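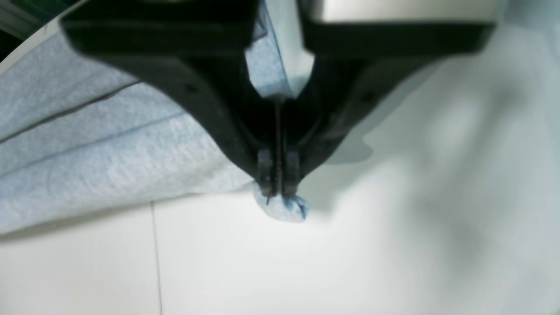

Edith Ospina told me that a robot which only ever picks up rags still needs a written rule for who is allowed to put a hand near it, and that she would like to see mine by Saturday. I did not have one. I had a sticky note on the monitor that said "careful."

So I'm asking. We have one small arm at Palacios with a two-finger gripper, doing cloth work: blue paper shop towels, white cloths, pick up, move, drop, start over. It is slow and fairly weak. The worst thing it has done to me personally is take a towel I was using. But Edith signs off on equipment and she now wants "good practice in writing," and everything I find online is either a standard written for people welding cars or a blog post telling me to foster a culture of safety.

What should be in the rules for a setup this small? Specifically:

Do we need a fence or a light curtain, or is that silly?
Can the operator reach in to straighten the cloth between runs? (We all do this. I would prefer to keep doing this.)
Does anybody bother writing down checks on the gripper itself?

I'm aiming for a single page. If it goes to a second page the second page will be used as a coaster.

Asked by Jhair Guzmán, November
1149 views
3 answers

Answer by Ruth Chávez

Sticky note is a start. I have audited places that didn't have the sticky note.

Take the fence question last. You can't answer it by looking at the arm and deciding it seems friendly. Do a risk assessment first, which sounds grand and for you will be an afternoon and a pot of coffee. Write down every way a person comes near the thing: loading cloth, straightening cloth, teaching a new position, clearing a jam, dusting, leaning over to see why it stopped. For each one put down what could go wrong, how badly, and what you're doing about it. "It's slow" is allowed as an entry if you also write down what keeps it slow. If the answer is a slider on a screen that anybody can drag, then it is slow on the days people are behaving.

The industrial robot standards (ISO 10218 is the one you'll keep bumping into) are worth reading even if you're nowhere near a car plant. Skip to the parts on stopping, on speed during teaching, and on who has control. What applies to you legally depends on where you are and whether anyone is employed to be there, so ask your insurer before you ask me.

On reaching in: yes, with the arm stopped, and I mean stopped by something you did on purpose. An arm that is sitting still may be finished. It may also be waiting for the next line of the program. They look identical. The habit I'd put on your page:

Press stop. Wait until the controller shows stopped. Reach in. Hands out, say "clear" out loud even if you're alone and feel like a fool, then restart from outside the reach line.

The reach line is tape on the table at the farthest point the fingers can get to, plus a margin. Use a color that isn't the color of your table. I've met white tape on a white bench and the person who put it down was very proud of it.

Also, one person holds control. If two people can start it from two laptops you don't have a robot cell, you have a prank.

318 people found this helpful

Comments (2)

Jhair Guzmán: We have two laptops. We will be having one laptop.

Elif Naz Şimşekoğlu: Add sleeves and lanyards. A gripper that is good at grabbing cloth doesn't check whether there's an arm in it.

Answer by Teófilo Ticona

Its a tiny arm. Just dont put your fingers in it. We never had rules at Kuvell and it was fine, one guy got pinched but he was kind of asking for it

Comments (1)

Ruth Chávez: "Fine" is working very hard in that sentence.

Answer by Elif Naz Şimşekoğlu

Ruth covered the people side, so I'll take the third question, which I care about more than is healthy.

Yes, write down gripper checks. With cloth you get lint, and lint gets into everything that slides or turns. Pads wear and pads shift. A screw backs out a little at a time and no one notices until a pad is lying on the table looking innocent.
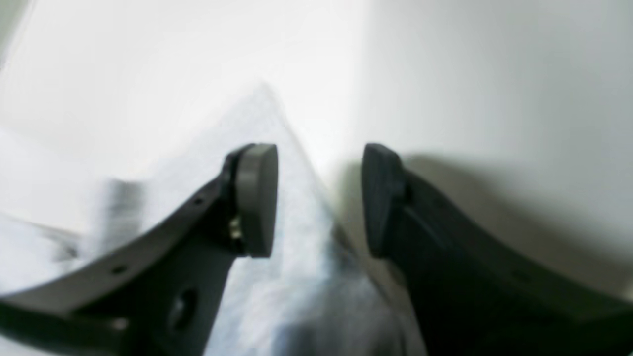

Fingertip pads with a white cloth bunched between them; the small screw is in the left mount.

My start-of-day list, power off:

Pads seated, no tears, no rocking when you push them with a thumb.
Fastener heads snug. Put a dab of paint marker across each one so you can see if it has turned.
Lint out of the finger joints. Brush, no compressed air, unless you enjoy breathing towel.
Any cable or thin part near the fingers checked for snagging.

Then power on, and with nothing in the workspace, open and close fully, followed by one press of the emergency stop. Actually press it. People will go a whole year treating that button as decor.

Two things specific to fabric. First, decide what happens to a held cloth when the robot stops. If the fingers stay closed, the rule has to say how you get the cloth out, and "pull" is the wrong answer. We release from the controller and only then take hold. Second, anything that has touched solvent or oil stays off the table completely. At Futetti somebody ran a demo with a rag out of the parts bench and the whole room smelled like a garage until lunch. Clean stock only, in its own bin, with a lid.

I keep all of it on a clipboard hanging off the bench, initials and nothing else. Every 30 days I go through the sheets, and if a box has been ticked in the same pen at the same slant all the way down, I know who to have a chat with.

Comments (3)

Jhair Guzmán: Accepted Ruth's, but stealing the paint marker and the lid. Edith has read the draft. She changed "should" to "must" in every line and asked where the stop button was, and I had to move a plant to show her.

Edith Ospina: It was a large plant.

Teófilo Ticona: still think its a tiny arm

Shares: 2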